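Feb 10, 2023

I have now spent 3 hours on the kitchen bench, which is 466 centimetres of nothing if you believe the plans and a good deal less once you've plugged anything in. The rule, agreed with Ka-ming over a cuppa, was that whatever stayed out had to earn its spot. 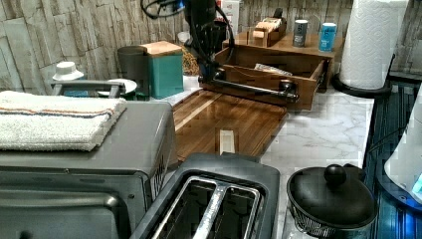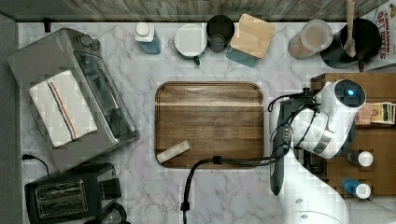
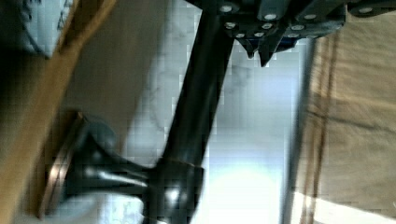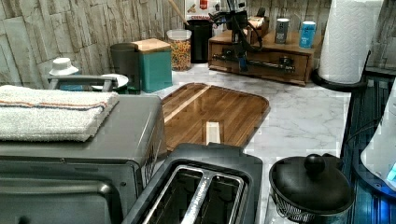 The bench, mid-sort. Same kitchen in all four.

The toaster oven stays, mostly as a shelf for the tea towel. So does the toaster, although one could argue (Ka-ming did, at length) that owning two appliances for browning bread is a cry for help. The big wooden board takes up the best stretch of bench and I won't hear a word against it.

The drawer unit at the back was meant to swallow the clutter. It has a drawer, and I've put two cans on the roof.

Still undecided: the teal canister, which is a lovely colour and hasn't had a fixed job since August. Senad reckons tea. Senad doesn't live here.

Next up is the pantry, where I'm told there are four jars of cumin.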